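Long day, so this will be a messy one. I'm typing in the hotel in Zestero with my shoes off and the window open, because somebody on the floor below is practicing the trumpet and I sort of like it.

The hearing on the consent bill started at 9 and ran until almost 6. I was down for ten minutes before lunch and got seven, at half past four, when half the room was looking at phones.

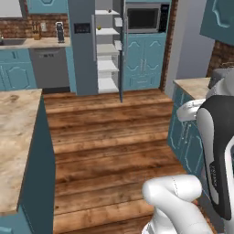
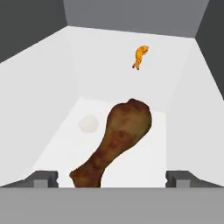
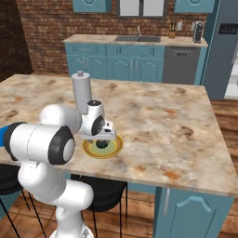

Leire Tejada caught me on the stairs afterward and said I'd gone too easy on them, that a donor register with no way to take your name off it again was a trap, and why hadn't I used the word trap? I told her I had it in my notes and lost my nerve. She said next time she'd write it on my hand.

She's right, and it's bugging me. The bill lets you sign up at any town office, fine, lovely, but to withdraw you have to send a letter to the ministry and wait 60 days. What happens if you die on day 40? I asked that one at least! The deputy minister wrote something down and thanked me for the question, and then we got a talk about the website.

Ardalan Kazemi was very good. He did the numbers, slow and plain, and didn't look up once. In the Prirkodine district they have 633 people waiting for a kidney and one transplant coordinator, who also covers the emergency room two nights a week. You can write any consent rule you like, he said, but if there's no one to sit with the family at three in the morning, you won't get the organs and you won't deserve them either. It went very quiet. I wish I'd gone before him and not after.

Then Hugo Paredes stood up for the patients' group with his petition, 2,545 signatures in a shoebox, and the clerk wouldn't take it since it hadn't been stamped downstairs. So down he went with the shoebox, and by the time he got back they'd closed the item. I was furious. He was pretty calm, he says he's used to it (12 years of this).

Gonzalo Calvo thinks they'll amend section four in April and leave the rest alone. I'm less sure. The Zerkov delegation wants the family veto back in, and they have the votes if they stick together, but they never stick together on anything.

Dinner was soup and a roll at the station. Called home, all fine, the boiler man came.

Tomorrow I have to turn my seven minutes into four written pages for the record. I'm putting trap in the first line. Train's at 8:10 and I still haven't found my other charger.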